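Última atualização: 21 de setembro de 2026

# Perguntas frequentes – oficina de organização de bancada

Reunimos aqui as dúvidas que chegam por e-mail e no balcão da Usine sobre as caixas, os recipientes e as mesas da sala de arrumação. Se a sua pergunta não estiver na lista, escreva para a Eldana Jemal, que responde pela sala.

## Inscrição e horários

**Preciso me inscrever antes?**
Sim. A sala tem 13 lugares e as vagas são abertas no início de cada mês. Quem não conseguir lugar entra na lista de espera e é avisado por e-mail.

**Posso chegar atrasado?**
Até quinze minutos, sem problema. Depois disso a vaga passa para a lista de espera.

**Crianças podem participar?**
A partir dos 9 anos, acompanhadas por um adulto inscrito. O acompanhante ocupa uma vaga.

## Recipientes

**Que tipos de recipiente vocês usam?**
Dois, na maior parte do tempo: cubas de plástico opaco e caixas de acrílico transparente. As cubas servem para o que se usa todo dia e pode ficar misturado. O acrílico fica para peças que precisam ser encontradas pelo olho, como conectores, botões e amostras.

**Qual tamanho devo comprar para casa?**
Meça primeiro a prateleira ou a gaveta, descontando um dedo de folga de cada lado. Para uma gaveta comum de cozinha, uma cuba rasa resolve. Para debaixo da pia, prefira as fundas, de borda grossa, que aguentam ser puxadas cheias.

**Vocês vendem os recipientes?**
Não. As cubas vêm da Dikis e o acrílico é cortado pela Negash, e os dois atendem pessoa física. Os preços mudam, consulte direto com eles.

**Posso levar os meus?**
Pode, desde que estejam vazios e limpos. Vidro não entra na sala.

**Como limpar acrílico sem riscar?**
Água morna, detergente neutro e pano de microfibra. Nada de álcool, limpa-vidros ou o lado verde da esponja. Riscos finos saem em parte com polidor próprio – os fundos ficam.

**E as cubas de plástico claro que amarelaram?**
Uma pasta de bicarbonato com água, deixada por meia hora, tira manchas de comida e de tinta. O amarelado do sol não sai. Guarde longe da janela.

## Varetas, tubos e outras peças compridas

**Onde guardar peças que não cabem deitadas?**
Em pé, num recipiente fundo e pesado o bastante para não tombar. Se a cuba for leve, coloque um peso no fundo. Peças muito finas devem ser presas com elástico em grupos pequenos.

**Posso deixar uma vareta atravessada na borda da cuba?**
Durante o trabalho, sim. Para guardar, não: a peça rola com qualquer esbarrão na mesa, e as de plástico podem empenar se ficarem semanas apoiadas num ponto só.

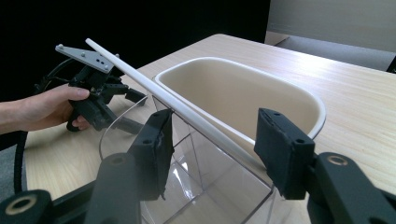

*Vareta branca sobre a borda de uma cuba bege, com a caixa de acrílico à frente.*

**Preciso etiquetar tudo?**
As cubas opacas, sim, na lateral voltada para quem pega. No acrílico a etiqueta é opcional. Use fita de papel e caneta permanente. As etiquetas adesivas plásticas deixam cola e dão trabalho na hora de trocar.

## Mesas e espaço

**Posso apoiar coisas molhadas no tampo?**
Não. Peça uma bandeja no armário da entrada. Se cair água, seque na hora, principalmente junto às quinas.

**Posso deixar meu material de uma semana para outra?**
Cada participante tem direito a uma prateleira por até quatro semanas, com nome e telefone. Material sem identificação vai para a caixa de achados e é doado em maio.

## Pagamento e cancelamento

**Quanto custa?**
O encontro avulso sai por 1000 e o pacote com três, por 2000, sempre em créditos Kivville. Os créditos são comprados no balcão e não vencem.

**E se eu precisar cancelar?**
Com dois dias de antecedência, os créditos voltam inteiros. Depois disso, volta a metade. Se a Usine cancelar, a devolução é total.

**Quebrei uma caixa. Tenho que pagar?**
Na primeira vez, não. Avise o Nahom Kassa, que cuida da reposição, e não tente colar – a emenda costuma abrir de novo e deixa ponta cortante.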